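ATA N.º 53 — REUNIÃO DE ACOMPANHAMENTO, ARRUMAÇÃO DE CALÇADO

Data: 23/07/2024
Local: sala 2, edifício Aston
Presentes: Styliani Liapis (preside), Jytte Bech (secretaria)
Ausências: nenhuma

1. Aprovação da ata anterior

A ata n.º 52 foi aprovada sem alterações.

2. Inventário

Jytte Bech apresentou o mapa de existências do armazém Jellholm. Constam 1704 pares registados, dos quais 923 já têm compartimento atribuído. Os restantes mantêm-se em caixa fechada até à entrega dos módulos Nørgaard, prevista para agosto. A folha de registo passa a ter um campo próprio para a cor da sola.

3. Colocação nos compartimentos

Foi analisada a arrumação de sapatilhas brancas de lona em compartimento de teto e chão brancos, com faixa escura na parede do fundo. Styliani Liapis observou que a cor da parte superior não basta para separar modelos: há sapatilhas brancas de sola laranja com relevo e outras de rebordo amarelado, com duas riscas, azul e vermelha, na lateral. Deliberou-se que a identificação se faz pela sola e pela lateral, e só depois pelo tamanho. Sapatilhas pousadas de lado são endireitadas antes do fecho do módulo. 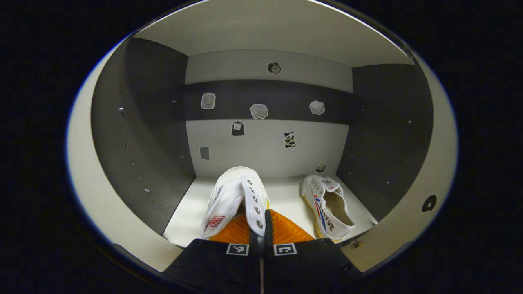
4. Autocolantes nas paredes interiores

Discutiu-se a remoção dos autocolantes colados na parede do fundo. Jytte Bech propôs mantê-los até à limpeza geral — a cola deixa resíduo no acabamento e obriga a usar solvente. Proposta aceite. Não se colam novos autocolantes sem registo na ficha do módulo.

5. Atacadores e línguas

As línguas dobradas sobre a abertura são alisadas no momento da colocação. Quanto aos atacadores, aguarda-se resposta da Prerine sobre o fornecimento em separado. O ponto transita para a reunião seguinte.

6. Ações

Styliani Liapis: rever a instrução de arrumação, pontos 3 e 5.
Jytte Bech: atualizar a folha de registo e pedir à Prerine prazo de resposta.

Nada mais havendo a tratar, foi encerrada a reunião e lavrada a presente ata.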